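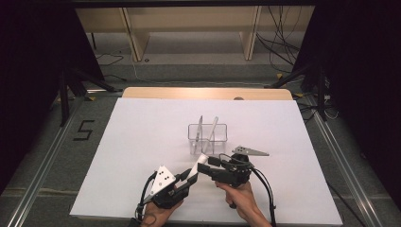
I'm setting up a shared table for a card-making group that meets in the back room of the Zornbridge library, and I can't settle on how to store the small stuff. We have pens, glue, bone folders, brushes and a lot of paper. Right now the long thin things stand in open clear plastic containers like the one with the two white sticks in it. It works because people can see what's inside, but tall items lean out over the edge and I worry about them getting knocked over. The other option is a 4-drawer unit from Zurnard that a member has offered us. It would hold everything, but it's opaque and I think people would stop putting things back.

We have over 100 items if you include all the pens. The room has to be cleared by 9 p.m. because another group uses it the next morning. Would you go with drawers, or stay with open containers and get heavier ones? We'd like it sorted before the May sale, when we'll have a lot of new people.

Posted by **zornbridge_cards**
Monday, February 10, 2025

---

**flatfile91**

Stay with open containers while people are working and use the drawers for overnight. We did this at our print club. Every container gets a lid or goes in a shallow tray, and the tray goes in the drawer as it is. Packing up takes a few minutes. Measure the inside height of the drawers first. Ours were too shallow for the ink bottles and we had to return two of them.

If your containers tip, put something heavy in the bottom. Dry rice in a zip bag works. So do flat stones. You could also switch to wider containers – a square base is steadier than a tall narrow cup.

A plain light table also helps at the end of the night. On our old brown one we lost needles and blades all the time.

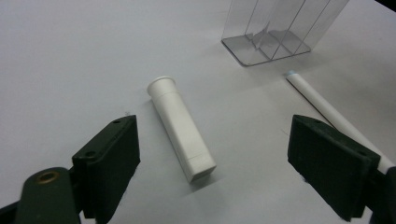 *A white tabletop makes small parts easier to find.*

Put tape labels on the front of the drawers, not on the top edge. People won't pull a drawer open to read a label.

---

**Clararine Paper Arts**

Drawers.

Open cups look nice, but they collect dust, and markers left uncapped in them dry out. We have drawers in our shop and never looked back.

---

**yilma_street_studio**

I don't agree that it has to be drawers. It depends on what you're storing, so I'd sort by that first and buy later.
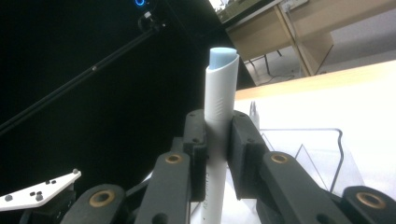 **Pens, glue and other upright items**

Check the package before you decide. Dual-tip markers are usually better lying flat so both ends stay inked. Gel pens can stand tip down. Glue sticks keep fine either way as long as the cap is on tight, and a missing cap will ruin one much faster than bad storage will. I keep a small jar of spare caps.

**Paper and card**

Flat, always. Card stored on its side bends after a couple of weeks, and a humid room makes it worse. If the Zurnard unit takes full sheets, I'd give it to the paper and keep the pens out on the table.

**Blades**

A closed box with a latch, and one person who puts it away. Don't mix them in with the pens.

For a group with new people coming in, I'd also tape a short list inside the door of whatever cupboard you use, saying what goes where. Ours has been up for 2 years and only needed changing once, when we got rid of the embossing powders.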